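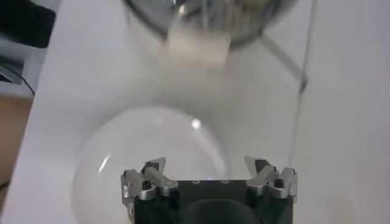

Ticket 1000 -- Billholm Library, film night sign-up page
Opened by: Anel Maluleke
Status: open

Reminder emails for the November screening going out twice. Some people got three. Room holds 248, form says full at 228. Patrons calling the desk.

Tumelo M: checked the form. Cap is 248, looks right. Staff holds set to 20, left over from the author talk. Removed. Count ok now.

Anel: thanks -- emails still doubling tho. Got one myself just now, two copies.

Tumelo M: two reminder jobs on the calendar. One from the old Lurkdale branch template, one ours. Turned off the Lurkdale one. Pls test.

Anel: test sign-up done, one email. But start time is wrong, says 6, should be 7. Page itself says 7.

Tumelo M: time comes from the template not the page. Fixed in tempalte. Anyone who signed up before today has the old time.

Anel: can we resend to all of them?

Tumelo M: yes, needs Rachid to approve bulk mail. Asked him. Leaving open til he answers.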